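Friday, December 4, 2020

Bench from nine until the building closed. Interrupted sutures again, simple pattern, same as the last two sessions. Szu-yu Siu had the other station and was working through subcuticular, so the good lamp went to her and I had the fixed one.

Thread was the Bolla, the dark braided sort. I had wanted to use up the Hatora but it holds its curl out of the packet and the first throw keeps springing open before the second goes down. Stüber needle holder, the 12 cm one, which is short for my hand but locks cleanly. The Poler forceps have gone out of line at the tips and I have put them in the repair tray with a label on.

Notes on method, so that I stop relearning it every week:

## Entry and exit

Needle at a right angle to the surface on entry. I still flatten the wrist on the second half of the pass, and the needle comes up too near the edge on the far side. Taking the bite in two movements, with a re-grip in the middle of the wound, cured most of it. Slower, but I am not being timed until May.

## Tension

Too much, as usual. The edges should meet and no more. When I pull the second throw down hard, the lip rolls up into a ridge and the whole line looks puckered. Szu-yu's rule is to stop when the edges touch and put any remaining effort into locking the knot. I managed that on the later rows and forgot it again after lunch.

## Knots

Surgeon's knot first, then two single throws in opposite directions. Slide the knot off to one side before cutting. I left several of mine sitting on the wound line, and it is the fault I get marked down for most often.

Tails are inconsistent too. One long, one short, on the same row. I need to pick a length and cut to it.

## Third stitch, with the strand still on

The row I want to keep a record of is the one with four stitches. Spacing is fairly even, which is an improvement. The incision dips a little towards the right, so the third knot lies slightly lower than the first two, and its long strand runs in from above and goes off down to the left over the lower lip. The lower lip is the thick one. The second stitch is the most compact and the one I would be content to hand in. 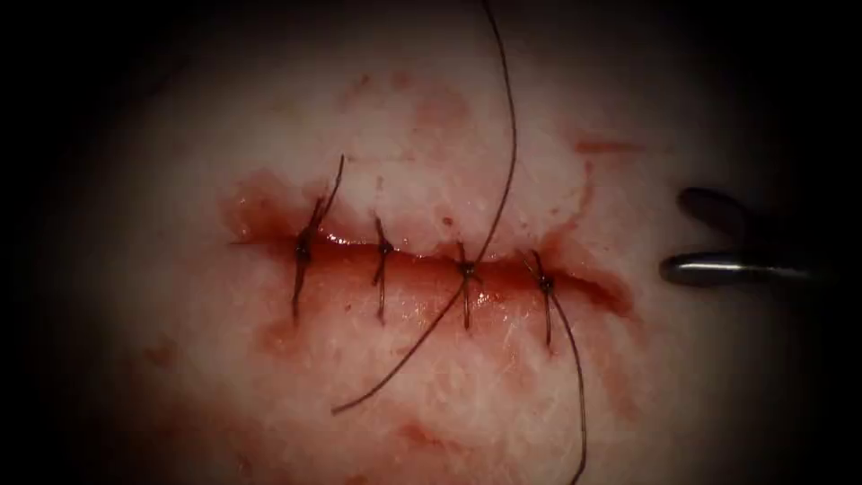
## For next time

- Mark the bite distance with a dotted line on either side before starting.
- Set both lips level before the first pass. Where one overlaps the other, no amount of tightening will correct it.
- Cut tails at the same length along the whole row.
- Order more of the Bolla. There are 11 packets in the drawer and Szu-yu gets through them faster than I do.
- Ask whether the lamp arm can be moved to the left-hand station.

Left hand sore across the base of the thumb from the ratchet. Changed to a palm grip late in the afternoon and the soreness eased, though releasing the lock is clumsier that way. Will try a full session with it on the next booking and see whether the bites stay square.

Instruments through the washer, sharps bin changed, bench wiped down. Bus home was late. Soup, then read the chapter on mattress sutures as far as the horizontal variant and went to bed.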